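Support > Hand-Held Grippers > Known Faults > FAQ: Jaw drop-out and pinch reports

July 23, 2019
By Antonina Marchuk

These questions cover the jaw drop-out fault on the Derkach hand-held gripper, used for recording household tasks such as folding clothes and clearing beds. Answers apply to units with the two-finger linkage and textured pads. The older Ikach tool has a different drive and is covered separately.

What is the fault?

Under load, the fingers open without a command from the trigger. The held item falls. The jaw log shows the fingers closed for the whole interval, so the recording and the tool disagree. On restart the fingers close to zero at full speed, whatever is between them.

Which units are affected?

Units 17 through 86 in the Hirkinholm build. Earlier units have a keyed motor shaft and cannot slip in this way. The unit number is engraved inside the battery door.

What causes it?

The motor coupling was fitted with a set screw that loosens with vibration. Once it loosens, the motor shaft turns inside the coupling and the encoder, which reads the motor side, reports a position the fingers do not have. Vitalii Zakharchenko reproduced the slip on the bench at Fukbridge after 70 minutes of repeated closing on a rolled towel. Rigid objects did not trigger it in the same period. Cloth compresses, the motor keeps driving to hold the set force, and the coupling carries torque for longer.

Why was it not caught in acceptance testing?

The acceptance test used a 20 mm block and a short cycle. It checked reported position only. Finger position is now measured directly with a gauge.

Does it show up in the video?

Sometimes. The wrist camera sees both pads and the space between them, so an open jaw can be compared with the logged value for the same moment. With thin fabric the pads may be hidden in folds, and the mismatch is easy to miss.
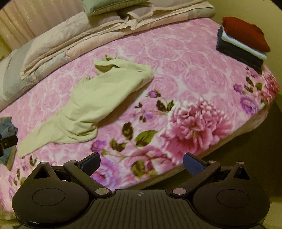
Reviewers should check the log at the start of each recording, with the jaw open and before any contact. A reading that does not match the visible opening means the coupling has already slipped, and the rest of that recording should be marked invalid. Do not correct the values by adding a fixed offset. The slip is not constant.

Can I keep using the unit until it is repaired?

No. Remove the battery and tag the tool. Tightening the screw by hand restores grip for a short time and hides the fault from the next operator.

Has anyone been hurt?

We have one report of a pinched fingertip. The operator was pulling a sleeve out of the jaw after a drop-out and pressed the power button with the other hand. The fingers closed on restart. The injury needed no treatment, but the restart behavior is being handled as a safety defect in its own right.

How do I clear caught fabric safely?

1. Release the trigger.
2. Switch the tool off and remove the battery.
3. Open the fingers using the manual release, keeping clear of the linkage pivots.
4. Pull the fabric out, then check the pads for threads.
5. Move both hands away from the jaw before refitting the battery.

What does the repair involve?

The coupling is replaced with a clamped type, and firmware is updated so that the fingers stay still on power-up until the trigger is pulled twice. Calibration is repeated afterward. The pads do not need to be changed unless worn.

What happens to recordings made before the repair?

Keep them, but hold them out of any training set until the jaw values have been checked against the video. Recordings from November onward on affected units are included in this hold. Camera and pose data are stored separately from the jaw channel and are not affected by the coupling.

Is the force limit still valid on a slipped unit?

No. The limit is calculated from motor current, and a slipping coupling draws less current than a gripping one. A low force reading on a tagged unit has no meaning.

Where do I send a report?

Use the fault form supplied with the tool and include the unit number, the raw jaw log and the matching video. Leave the coupling as found.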